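Grasp episodes saving with no wrist video — Zoltby cell, Orlow recorder

Opened 2019-03-08. Status: waiting on me, mostly.

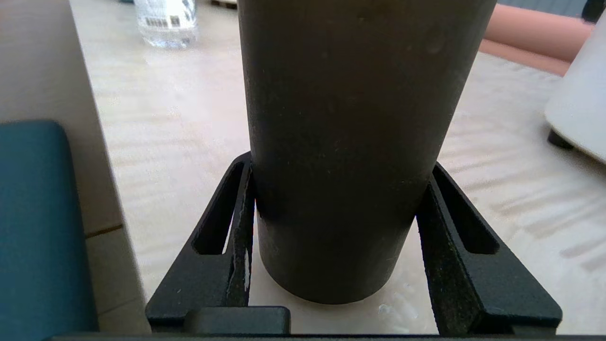
So I was trying to get 100 clean grasps for the Marino set and I ended up with a mess. The recorder says every episode saved fine, but when I open the folder, 11 of them have joint data and a wrist video of zero length. No error, no warning, nothing in the console!

Tried so far:

Restarted the recorder. Worked for 10 episodes, then the same thing again.

Swapped the USB cable for the short one from the Grunder cell. No change (I really wanted it to be the cable).

Raised the write timeout to 2000 ms. Better — still lost one, but only when I hit "next episode" right after opening the fingers.

That last bit got me thinking. I go fast when I'm on a roll, and I think I'm starting a new episode while the old video is still being written out. When I made myself wait for the disk light to settle, I didn't lose any. Boring, but okay.

Update, same day: turned off the live preview too, and now I can go at my normal speed again with the timeout left where it is. Back in February we ran without preview and I don't remember any of this, so that fits.

Still open: can the recorder please refuse to start the next episode until the last file is closed? Also, I need to know if I should delete the bad ones or keep the joint data. Leaving them in a folder called "novideo" for now.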